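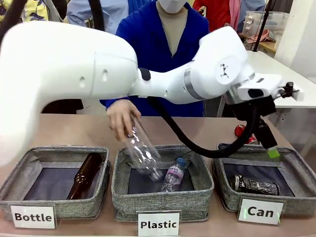
3. Bins, cards and bottles

3.1 Why we ended up with fabric bins

I should start with the bins, because we spent more time arguing over them than over anything else in this study. Our first set was the kind of hard plastic tub you'd find under a kitchen sink, and they were awful to work with. Drop a glass bottle into one and everybody in the room turns to look. People who had just been startled by their own bottle got very careful with the next one, and some of them began picking the soft items first to put off the noise (a fun result, but a different paper). Mehwish Khattak brought in a few gray fabric storage bins from her hallway closet one Sunday, we tried them out over lunch, and the tubs went back to the store that week.

The fabric ones are square, with a speckled gray outside, soft padded rims and a darker lining at the bottom. We set three of them in a row along the front of a light wooden tabletop (Figure 1). I like that they look like something from a home. A lot of earlier sorting work, ours included, used color-coded containers, and once a bin is green or blue half the answer has been given away before anybody reads a word. We wanted the words to do the work, so the bins had to match.

They do have one problem, and I'll own up to it now. The dark lining makes it hard to see a dark object lying at the bottom from across the table. A person standing right over the bins can see in fine, but someone sitting down sometimes can't. We asked everyone to stand.

3.2 The label cards

Each card is plain white with bold black letters, and it stands on the table in front of its bin. In Figure 1 you can read the one by the left-hand bin, which says "Bottle". That single word caused us no end of trouble.

When we wrote it, we thought it was the safest label in the set. Everybody knows what a bottle is! Then Nadhirah Lubis, who joined us in February and had the good fortune of not having sat through our planning meetings, picked up a shampoo container and asked where it went. One of us said "Bottle" and another said "no, that's plastic", and we were off for the rest of the afternoon. "Bottle" names a shape, or maybe a use. Most of the signs people see over public bins name a material. Put the two kinds of word side by side and you're asking the sorter to decide which one wins, often without telling them there's a decision to make.

We thought about swapping the word out for something tidier, like "Glass" or "Drink containers". In the end we kept it. Signs out in the world mix shape words and material words all the time, and the muddle was the thing we wanted to study. What we did change was the grammar. An early card said "Bottles", and a couple of pilot sorters told us they were waiting for more than one to come along. So it's singular now, and so are all the other object cards.

Cards were reprinted whenever a corner got bent. I mention it only because a bent card leans, and a leaning card drifts toward the next bin over, and then you have a label that seems to belong to two places.

3.3 The objects

The pool has 50 objects in it, nearly all of them household throwaways that we rinsed and dried ourselves. Bottles are the core of it. The two that gave us the most to talk about are both in Figure 1: an amber, beer-style bottle in brown glass, lying diagonally in the left bin, and a clear, ribbed plastic bottle with nothing in it, held by the cap end with its base tipped down into the middle bin.

Brown glass is about as bottle-like as a bottle gets. Sorters had it in hand for a second or two and put it down with no fuss. The clear plastic one is different. It's light, it gives when you squeeze it, the ribs catch the light, and people talk about it in two ways without noticing. The same person will call it "the water bottle" while reaching for it and "the plastic" while deciding what to do with it. We heard that so often that we added a column to the coding sheet just for the word used at pickup and the word used at drop.

I'd wanted to take the brand names off everything. We soaked the paper labels off where they'd come off, and for the rest we picked pieces that had little print to begin with. Two juice bottles from Fika, the café downstairs, kept a faint gluey patch that no amount of scrubbing would shift, and people did comment on it. One sorter at our Beletis sessions thought the sticky one was "dirty recycling" and refused to put it anywhere. We counted that as a skip.

3.4 What counted as a placement

We needed a rule for when an object had been placed, and I'm afraid the rule changed partway through the pilot. At first we took the moment when any part of the object crossed over the rim. That sounded fine until we watched people hover. Sorters hold things over a bin while they think — sometimes with the bottom of the bottle well inside it — and then they move along to the next one. So under the final rule a placement is a release. If the hand is still on it, there's no placement yet, and a bottle held by the cap with its base in the bin goes down as a hover.

Hovers turned out to be worth having in their own right. Across 171 sorting turns in the main sessions, bottles of one sort or another were picked up 253 times, and 154 of those pickups included at least one hover before release. Mehwish coded all of them, and Nadhirah coded them again without seeing the first sheet. Where the two sheets disagreed, the fight was nearly always over a very quick pause, and we settled those together at the table with the object in hand.

One more thing about bin order. We kept the three bins touching or nearly so, and shuffled the cards between turns while leaving the bins where they were. Had we shuffled the bins too, we would have had to empty them each time, and the Annamalai pilot had already taught us how slow that gets. Between turns we took everything out, checked the linings with a hand (see my gripe about dark bottoms in 3.1) and laid the next batch out in the order given on the session sheet. Section 4 takes up the hovers first and then gets to the skips.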